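Tarville cherche deux étudiants patients (tous niveaux)

L'atelier robotique de Tarville recrute pour son projet de tri de câbles. Aucun prestige, mais une table en bois.
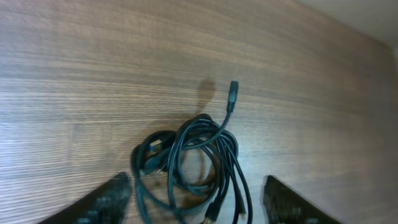

Le projet s'appelle Hayat et consiste à faire ranger des câbles par des bras qui n'en ont aucune envie. Kirsty Dobson écrit le code, Ihor Nechyporuk le relit en soupirant. Le premier exercice du semestre : attraper une fiche noire dressée au-dessus de son paquet de nœuds.

Vos tâches
Piloter les deux bras face à face, refaire les nœuds – avec sincérité – et noter les essais, 200 par personne. 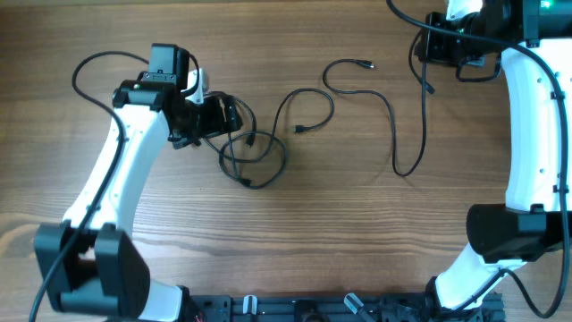 Profil
Python, un peu. Humour, davantage. Savoir distinguer la pochette en tissu brun de ce qui en dépasse serait un plus.

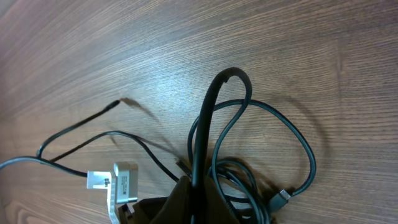
Candidature
Trois lignes à Asabe Oyewole avant jeudi, 18 h. Séances de 2 heures, café fourni, qualité non garantie.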